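Hand-held grippers for the Jomside club, sorting project help

serpil_u
Hi all, Serpil Uçar here from the Jomside robotics club. We're on to the table clearing project now and I could really use some advice from people who have been through it.

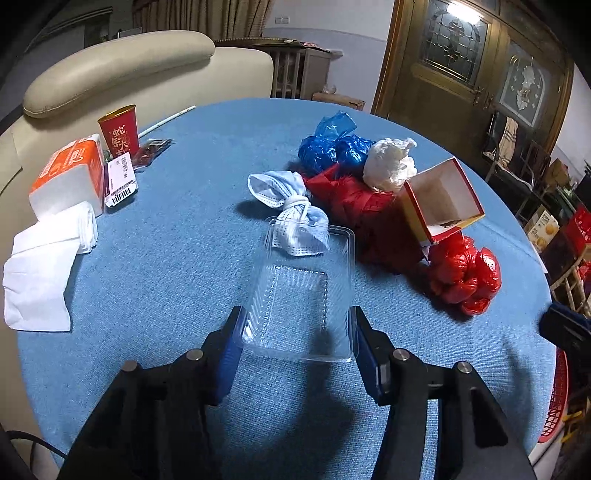
The kids want to start with the clear trays and leave the bags for later, and I keep going back and forth on it. We have 300 demos to record by November and only eight students (lovely ones, but they do have homework!).

postma_fan
Bags first, I'd say. They're the hard part, and you'll want the extra weeks.

trumicodad
I disagree with that, kindly – our group started on bags and half the kids were fed up in 20 minutes. Clear trays are plenty tricky too, so let them have a go at those and build up.

postma_fan
Fair, ours were older. Still wouldn't leave bags to the end though.

serpil_u
Thank you both, this is so helpful. Maybe trays this week and one bag a session after that – I'll ask them.

Recent threads
Jastcombe meet: who's going?
Blue pads or black pads
Spare screws, free to a club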